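Parberg Student Robotics Club
Arm Station Guide, Section 3: The Toaster Exercise

3.1 Preparing the station
1. Unplug the toaster at the wall. It stays unplugged for the whole exercise.
2. Set the arm speed to 36 in Flitus and save the profile.
3. Home the arm before placing any bread. 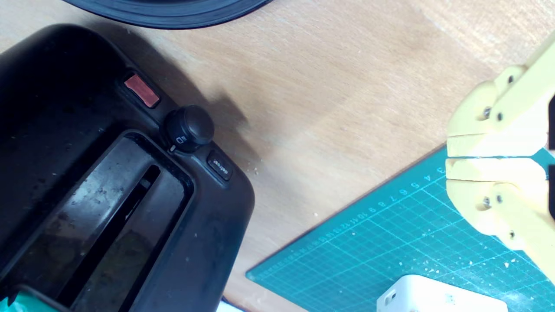 Wai-kit Liu: Please home it a second time if the profile was changed. My team skipped this in August and every grip landed short.

3.2 Inserting a slice
4. Start the Pichler routine and keep both hands outside the walls.
5. Pause before release and check the alignment. 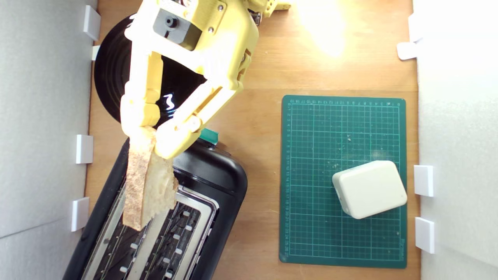 Alignment is the step on which most marks are lost. Teams should judge it from the side as well as from the front. With the slice held near its top edge, as it is here above the toaster, any tilt is carried down to the lower end, so correct the wrist first and the height second.

CAUTION: Do not reach into a slot to free bread. Press stop and call a supervisor.

3.3 Checking the fingers
6. Open the gripper fully and inspect the pad on each finger tip.

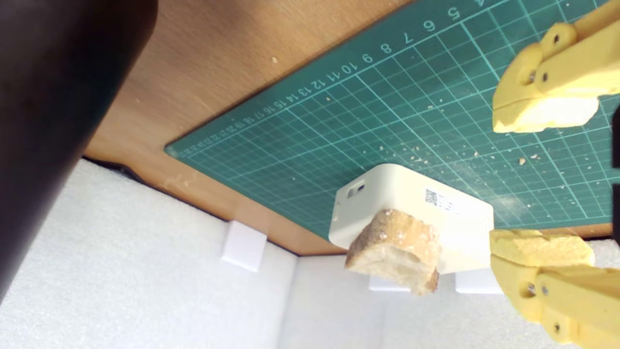

Figure 3. Gripper open, pads facing.

7. Replace any pad that has lifted — the Prenoretti kit holds spares.

3.4 Moving a slice to the mat
8. Lift the slice clear of the toaster before turning the base.
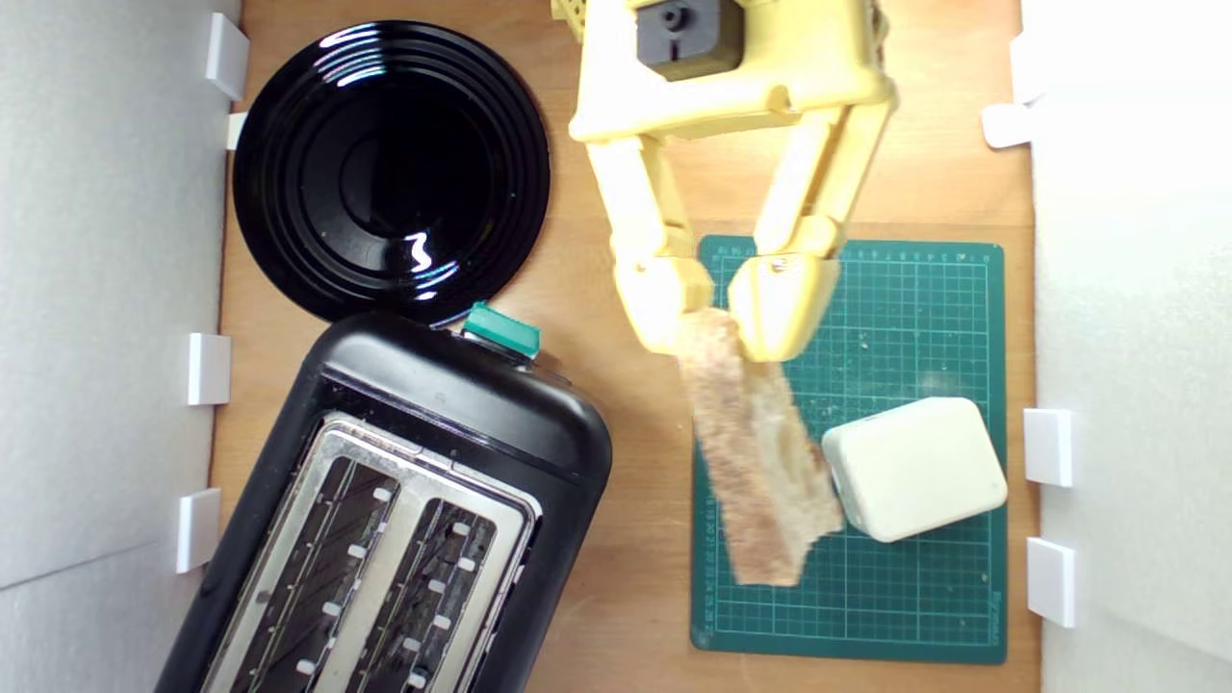 9. Lower the slice until it touches the mat, then wait 500 milliseconds before opening the fingers.

NOTE: Each team is allowed 2 attempts. Brush the mat down before handing over.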